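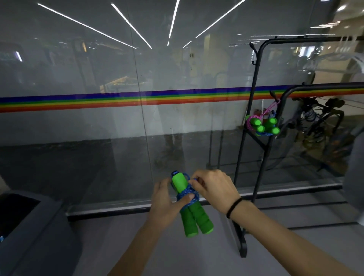
Viltham Quilters and Textile Room
Sewing Room Safety Checklist, with comments
Checked 15 August 2025, before the winter boro and piecing weekend

Marks used: OK, FIX (can wait until after the weekend), STOP (out of use until sorted).

1. POWER AND CORDS

1.1 Wall outlets, all tested. OK.
Comment: The one behind the batting shelf works. Reaching it remains a sport for the young.

1.2 Power boards tagged and in date. FIX.
Two are out of date. One has a tag so faded it may date from the shoulder-pad era. Both have been put in the office with a note on them. Please do not rescue them.

1.3 No board plugged into another board. STOP, then OK.
Comment: We found three in a row, ending in a fan. The fan now has its own outlet and is sulking in the corner.

1.4 Machine foot pedal cords clear of the aisle. OK on the day.
This one passes every time it is checked with the room empty. Check again once 38 people have arrived with wheelie bags.

2. IRONS AND PRESSING STATIONS

2.1 Irons: cords, plugs and soleplates. FIX.
8 irons checked. The Gedico with the cream handle has a split in the outer sleeve at the heel and has come off the bench. Its admirers may apply to the committee in writing. The rest are sound, if you overlook what somebody has done with fusible web.

2.2 Auto shut-off working. OK, except as noted.
The big steam station has no auto shut-off and never did. A sign has been added. It replaces the previous sign, which had been pressed.

2.3 Ironing boards lock at every height. FIX.
Board 2 locks at every height except the one you want. Leave it at the low setting for seated pressing.

2.4 Heat mats under all irons. OK.
Folded towels are not heat mats. Neither is the back of somebody's UFO, however long it has been waiting.

2.5 Nothing flammable stored within reach of the pressing bench. STOP, then OK.
Removed: a carton of tissue patterns, a bag of wadding offcuts, one spray baste with no lid. Spray baste lives in the metal cupboard and gets used outside, upwind of the cars.

3. BLADES AND SHARPS

3.1 Rotary cutters closed when put down. FIX.
Comment: Of five on the cutting table, four were open. The fifth was jammed. Close it every time, including the times you are only turning the ruler.

3.2 Used blades in the sharps tin. OK.
Tin is nearly full. A new one is on the shelf, marked, so it will not be mistaken for biscuits again.

3.3 Self-healing mats flat and undamaged. FIX.
The large Clirine mat was left in a car in February and has taken on the contours of the back seat. Fine for holding down a backing, useless for cutting.

3.4 Pins and needles on the floor. OK after two passes with the magnet.
First pass: 41 pins, plus a bobbin case, which may be claimed at the desk. Sashiko needles are long and find feet quickly. Closed shoes on, please, and thongs left at the door.

4. INDIGO AND DYE CORNER

4.1 Lids on all vats and buckets, labelled. OK.
One label read "blue". It has been elaborated upon.

4.2 Gloves and masks available. FIX.
Plenty of gloves, all small. Order medium and large. Masks are for mixing powders and there is a fresh box.

4.3 No dye utensils in the kitchen, and the reverse. FIX.
A wooden spoon of uncertain allegiance has been binned.

5. EXITS, LIGHTING, FIRST AID

5.1 Both exits clear. STOP, then OK.
The rear door was held shut by the Nigatu longarm frame, in boxes. It took four of us to move it and it is not going back there.

5.2 Lights over cutting tables. FIX.
End tube flickers. Do not cut anything dear under it.

5.3 Extinguisher and fire blanket. OK.
Gauge in the green. The blanket is the red packet by the kettle and is not available for appliqué.

5.4 First aid kit. FIX.
Short on sticking plasters, as is traditional. The tweezers have wandered off to somebody's paper piecing kit. Bring them home.

STILL TO DO BEFORE DOORS OPEN
New tags on the two power boards
Gloves, medium and large
Plasters, tweezers
Tube over the end cutting table
Second look at 1.4 once everyone is set up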